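Shared shop notebook, bench 2
2025-06-29 | Helju Kuusk
2 min read

Hand grippers, pair no. 4. Goal today: get both running off the one supply and do some pick and place on the table before Simone needs the bay back. Left one had the sticky trigger, took it apart twice. Spring was seated wrong, my fault. Ground a bit off the pivot bushing, moves fine now. 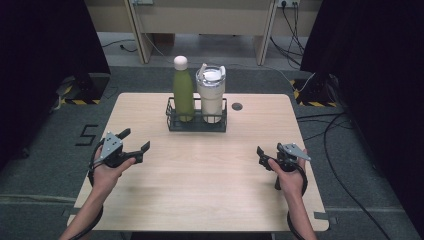
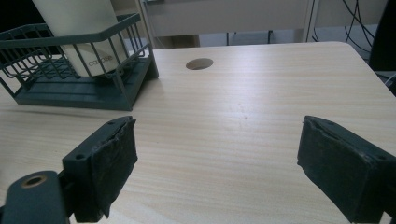

Table with the cable hole, both grippers in the first, fingers and pads close up in the second.

Pads are in bad shape. Scuffed all over and the top edges are starting to go. Gholamreza says glue them down and keep going, I say new ones. Cut the next set from the Wetex sheet, 4 mm over on the length so they can wrap over the top of the finger. Try contact cement this time, the double sided tape creeps when the motor bay gets warm.

Finger screws: threadlocker!! Found one backed out by hand-tightening the others. Same thing happend in September on the old pair and we wrote it down then too.

Cables. Still annoying. They loop round the hand and pull on the forearm when I reach across. 90 degree plugs would help, Ülle has a bag of them from the Cardoso order. Ask. Also want a velcro strap near the elbow, nothing fancy.

Firmware: Odov branch, closing limit at 810 counts. At that setting it squeezes a tall bottle fine but is too much on thin cardboard, dented a test carton. Dropped force to 50 percent and the dent stopped, but then it slipped on anything with a smooth side. Probably the pads again, don't tune any further untill they're replaced.

Bottle caddy vs dish rack: the wires are a pain on both. Finger tip wants to go between them if I come in low. Come in from above, open wide, then down. Inese got it right first go and wouldn't say how.

To do
- pads, both grippers
- threadlocker, all finger screws
- plugs from Ülle
- re-zero the right one, reads a hair open when closed
- give Stevier their crimp tool back

Left the supply off and the trigger parts in the blue tin. One spare spring in there, don't loose it.

Questions about this page: ask at the bench or leave a note in the book | Back to top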